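Sallton Doorway Module for Humanoid Platforms - Service Notice and Product Information
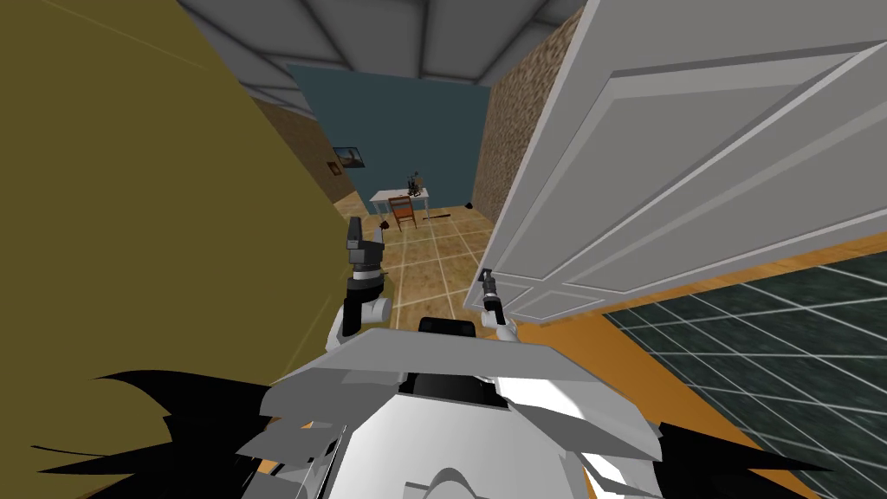

The Doorway Module allows a two-armed humanoid robot to open, hold and pass through hinged interior doors. It is supplied by Bistside with the Sallton motion package and may be ordered separately for units already in service.

Notice to owners, issued 2018-04-22

A fault has been confirmed in module version 14. When a door stands open toward the robot, the software may misjudge the distance between the right gripper and the lower edge of the door. The gripper can then close early and press against the panel. In two reported cases the door swung back and struck the forearm. No person was injured.

The fault was first reported by Sevim Karabulut of our test group and was later reproduced in simulation, in a narrow hallway with a paneled door. Of 545 simulated passages, 70 ended in unplanned contact with the door. The left arm was not affected.

Required action

Owners must turn off automatic door passage until the corrected version has been installed. Manual passage remains permitted at reduced speed, with an operator at the stop control. Persons must keep clear of the swing area of the door at all times - this applies also when the robot is standing still.

Units fitted with Nägeli wrist sensors are subject to the same restriction. The sensor detects contact correctly, but the module does not respond to the signal in time.

Correction

Version 15 measures the door edge a second time before the gripper closes and stops both arms if the two results differ. It is provided free of charge to all registered owners. Installation must be followed by the door test in section 312 of the service manual.

Questions may be directed to Thaddäus Bühler, Product Safety, Bistside. Please have the serial number of the unit ready.

14 shares
0 comments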